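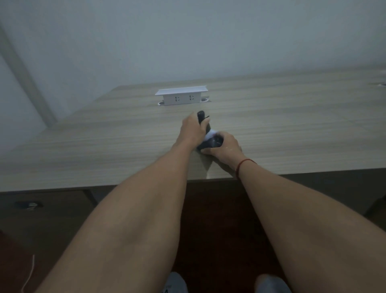
Ticket 200: Harassing replies still visible after block
Product: Trellitix moderation queue
Opened by: Luminița Tănase, Clillemance
Priority: 3

Client's account received 23 abusive replies after she reposted a state broadcaster's clip in June. Sender blocked at 14:10. Replies still show to logged-out visitors.

14:25 Reproduced in a private window.
14:40 Cleared thread cache. No change.
15:05 Block list synced to Trarbridge, but the hide rule is keyed to display name. Sender had changed his.
15:30 Rule rekeyed to account ID. 18 replies hidden, 5 remain.
15:50 Remaining 5 are quote posts, not covered by the rule. Reported individually for abusive behaviour.

Status: pending, platform review.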